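How to Score a Round of MMA at Home

By Inger Bech
Updated Jun 25, 2020

Keeping your own card is the quickest way to understand why judges see a fight the way they do. You need a pen, a sheet of paper and a bout you haven't read the result of. Start with a three-round fight. Five rounds is a lot of concentration the first few times.

Set up the card

Write the red corner's name on the left and the blue corner's on the right. Draw a row for each round and leave a wide column at the end for notes. Turn the sound down. Commentators talk a lot about the fighter they were talking about before the bell, and it's hard not to score along with them.

I use old fights from the Fudthorpe shows because the picture is steady and there's no running score on the screen. Whatever you use, cover any punch counts with a strip of tape.

Learn the 10-9 system

The winner of a round gets 10 points. The loser gets 9 or less. Most rounds are 10-9, including some that don't feel close. A 10-8 is for a round won by a large margin, where one fighter did real damage or controlled nearly all of it while hurting the other. A 10-7 is very rare. A 10-10 is for a round you can't split at all, and you should try hard to split it.

Score each round as if the others hadn't happened. If someone got dropped in the first, that's gone when the second starts.

Decide what counts

Effective striking and grappling come first. Ask who landed the blows or attempted the submissions that moved the fight closer to ending. A takedown with nothing after it is worth little. A fighter on his back who is throwing elbows and hunting for an armbar can be winning.

Only if that part is dead even do you look at aggression, and only if that is even too do you look at who controlled the cage. Beginners usually get this backward and give rounds to whoever walked forward. I did it for most of my first year.

Take notes while you watch

Keep them short. I use a dot for a clean punch, a K for a hard kick, T for a takedown and S for a submission attempt. Circle anything that visibly hurt the other fighter. Don't try to log every strike, or you'll spend the round looking at your paper.

Write your score in the minute between rounds and don't change it later. If you have to pause the video to think, that's fine at home, but put a small P next to the round so you know.
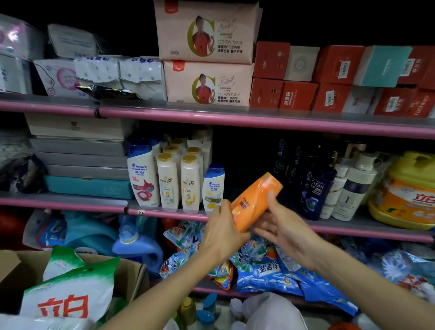

Orange shampoo bottle, shop shelf.

Handle fouls and point deductions

Score the round first, then take the point off. If red wins a round 10-9 and loses a point for grabbing the fence, the round goes down as 9-9. A warning from the referee costs nothing, so ignore it on your card. If you didn't hear whether a point was taken, wait for the referee to signal to the judges' tables.

Compare your card

Add up the columns and then look up the official scores. Go round by round. You can match the final result and still have disagreed on two of the three rounds.

My example is Kovács against Trullden at Stostcombe last October. I had it 29-28 Kovács. Two judges had 29-28 Trullden and the third agreed with me. The whole argument was round two, where Kovács landed more and Trullden landed the only punch that wobbled anybody. I watched it again without my notes and gave it to Trullden. My mistake was counting dots and forgetting the circle.

How much practice it takes

I've scored 576 rounds since I started keeping a notebook. In the first 199 I was off from the majority of the judges often enough to be embarrassed by it. One fight a week gives you 52 a year, and that's plenty. Keep the cards in date order, and reread the ones you got wrong before a big event.

If you score with a friend, sit apart and don't speak until both of you have written the round down.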